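Home Automation Help > Kitchen and Cleaning > Can an arm clear a table yet?

Can a single robot arm clear a dining table without supervision?
Posted by tablejob, 5th March

I look after equipment for a small guesthouse. We are considering one arm with a two-finger gripper for clearing up after breakfast. Before asking for quotes I want to know which parts of the job are realistic today. The arm would be mounted above the table. It would not need to wash anything, only move dishes to a rack, put food on a tray and leave everything else alone.

Trukik quoted me a figure of 2,000 simulated trials for their software but would not say which objects were in them. The test layout I would want a vendor to pass is close to this one: white dishes near each other, a foam cup overlapping the big bowl, a loaf with a knife by it, and a bank card that must stay where it is.
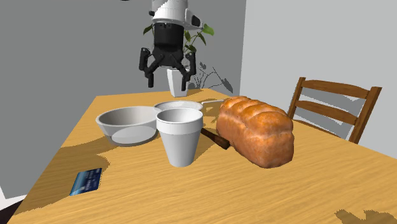 Answers

Chih-ming Kong

Partly. I set up pick routines for a packing shop and have tried the same methods on tableware. Going through your items:

The foam cup is easy to find and easy to ruin. Set a force limit and grip low, near the base. Our first setting crushed cups until we cut the closing force.

The large bowl needs a rim grasp, one finger inside and one outside. A wide shallow bowl will tip if it is lifted quickly from one side. White on white also gives depth sensors trouble, so expect the rim of the dish behind it to be missed until the cup has been moved. Take the cup first.

Bread is soft and varies from loaf to loaf. Two narrow fingertips leave dents. If the loaf will be served again, use wider pads.

The card is the simplest item on your list, given that you want it left alone. Mark it as a no-touch object and check that the planned path keeps clear of it. Picking it up flat from a tabletop would be a different matter, and I would not promise that with this type of gripper.

Handles are where I spent most of my time. A long handle held near one end puts a turning load on the fingers, and anything wrapped or corded gives uneven contact. The software may report a closed grip while the object is still free to rotate. Check for slip after a short lift, before any sideways travel. 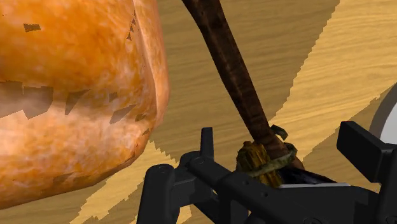
Wrapped end of a long handle at the gripper, simulated view.

For knives, I would have a person remove them before the arm starts. With the blade out of sight behind food, the software is guessing at its length and direction.

On the 2,000 trials: ask for the failures sorted by object. A 99 percent overall score can hide one item that fails most of the time. Then ask for the same test on real dishes.

Hoi-yan Yip

Agree with most of that. One addition on lighting. Hard shadows across a wood top can be read as object edges. We ran 3,103 picks on a Lamlow controller in February and shadow edges were our largest single cause of bad grasps. A diffuse lamp over the table fixed most of them. Also allow 3 retries per object, then stop and call someone. Unlimited retries push dishes off the table.

crumbtray

just get a cart and a person, its faster. my cousin had a Cisine one and it sat in a closet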